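# Rule 12

I got the job at Zelham by complaining. I'd been there as a temp for six days, typing up the handling rules for the kitchen bench, and I told Ildikó Medve that rule 12 didn't mean anything. It said, "The arms shall behave considerately toward shared objects." I said you might as well ask a drawer to be polite. She looked at me over her tea for a good long while and said, fine, fix it, you've got until the Kolev people come in September.

So I fixed it! Well, I started to. I took out a notebook and wrote at the top of a clean page: *What is considerate?* Then I went and had a sandwich.

You have to understand that I'd never worked around arms before. My mother ran a diner in Fotis and I grew up carrying plates, so I knew a lot about kitchens and zero about grippers, and for the first week I kept saying "behind you" whenever I walked past the bench (it's a reflex, I still do it). The engineers thought this was hilarious. Ildikó didn't. She asked me why I said it.

"So I don't get a pan in the ribs," I said.

"Write that down," she said.

That became the new rule 1. *Any person crossing the line of the bench says so out loud, and whoever is running the arms answers out loud before that person takes another step.* It's a rule for people, really. Most of them turned out that way. I went in thinking I'd be telling machines what to do and mostly I was telling Piet from the night shift to quit leaning over the rail with his badge dangling.

The old book was 30 pages and it had clearly been written by a lot of folks who weren't speaking to each other. One page said glass lids were to be lifted by the knob. Another page said never by the knob. A third page said "see lids," and there was no page for lids. I cut it all up with scissors and laid the strips out on my living room floor, and my cat slept on everything to do with heat.

The mug question took me four days. Do you hang a mug back on the same peg you took it from? My mother would say who cares, as long as it's hanging. But the log is only any good if you can tell where a thing started and where it went, and if the mugs wander, then by dinnertime you've got a record of some other kitchen. So: *Return to the peg of origin, unless the task is to move it.* I was very proud of "peg of origin." I said it to my sister on the phone and she asked if I was getting enough sleep.

And then there was the business with two arms and one plate. I'd assumed they'd just sort it out, the way two people at a sink do. They don't, of course. Somebody has to decide who owns a thing while it's in the air, and who owns it during that tiny moment when both of them have a grip on it. I wrote that rule eleven different ways. What I ended up with was from the diner: the one holding the plate keeps the plate until the other one *has* it. Not until the other one has touched it. My mother used to yell that across the pass — "has it, has it!" — and I put it in the book as *the giving arm does not release on contact, it releases on confirmed hold*, and felt like I'd translated a poem.

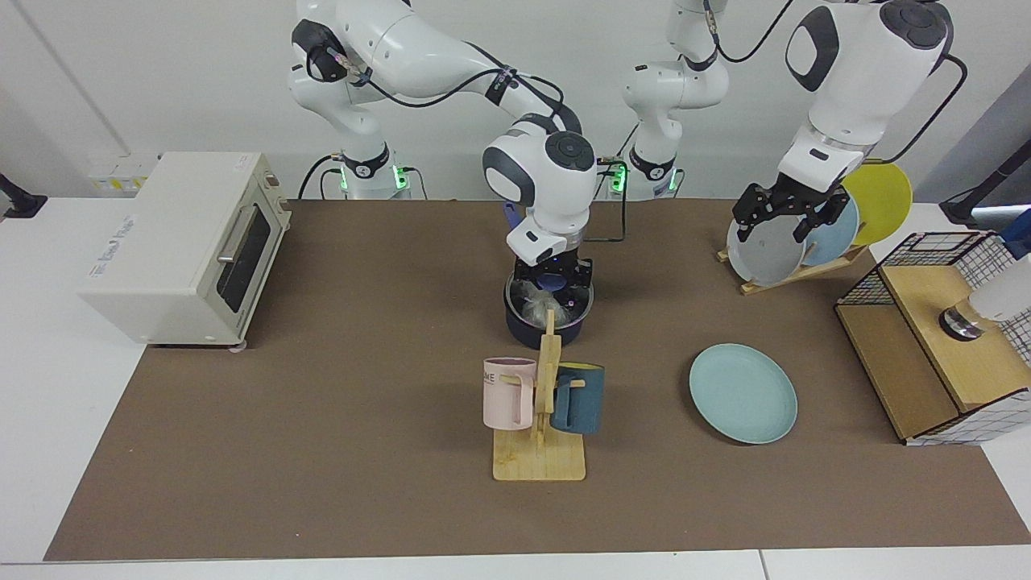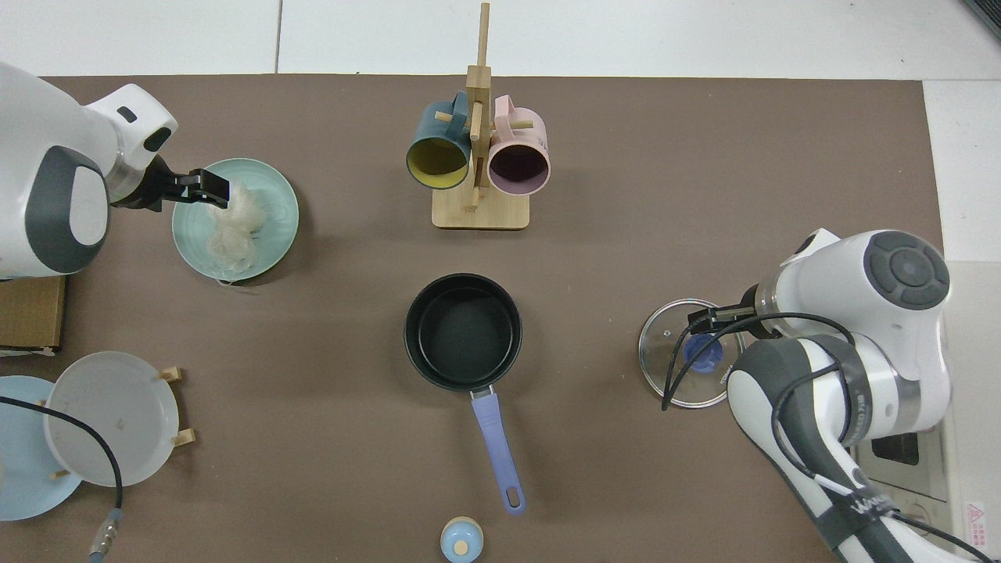 Noodles nearly did me in. Every other thing on our list has an edge or a handle, someplace you can point to and say grab it there. I sat with a blank page for most of a morning and then asked Ildikó if we could please drop noodles from the list.

"People eat noodles," she said.

"People eat soup, too, and you're not making me write about soup."

"Soup is next year."

I had two choices as far as I could see. I could write a rule that said the whole portion has to move in one go, and then every run would fail and we'd all be sad, or I could write one that said how much was allowed to get away. I went with the second. *Strands left behind are noted, and the next lift does not begin until the note is made.* One of the engineers, a tall fellow who never took his coat off, said this would slow everything down. I said yes it would. He said Nulidon's code had no such rule. I said I'd read Nulidon's code and it was 700 words long and used "appropriate" in nearly every line, and he went a bit pink and told me he'd written some of it, back when.

We get along great now. He showed me how to read the grip log, and I showed him how to stack plates up your arm (he broke one, and that's how we got the rule about sweeping before restarting).

But rule 12, the one I'd shot my mouth off about, was still sitting there. Considerate. I'd written rules for all the stuff around it and hadn't touched it. The Kolev visit was three days off and I was still carrying my notebook around with *What is considerate?* at the top and a mustard stain underneath.

I stayed late that evening. There was one long task running, clearing and resetting, and I just stood at the line with my coat on and watched it. One arm would start toward something and the other would already be on its way there, and then there'd be a stop. A little stop. And then one of them would go. I'd seen it a hundred times and figured it was a fault or a slow connection. I asked the fellow in the coat.

"That's the wait," he said. "It checks the other arm's path before it commits. We've been trying to get it shorter."

"How short?"

"Short enough you wouldn't notice it."

I told him to leave it alone a minute. Then I sat on an upturned crate and wrote it out: *Before entering space the other arm may need, an arm stops, and the stop is long enough for a person standing at the line to see it.* I crossed out "person" and put "visitor," and then I put "person" back.

Ildikó read it the next morning standing up. She asked what I'd done with considerate. I said I'd taken it out.

She turned the page over to see if there was anything on the back, and there was, it was my grocery list, and she read that too. Then she initialed the rule, handed me the whole stack, and told me the Kolev people would want it in a binder, a real one, with tabs.

I spent the rest of that day looking for tabs.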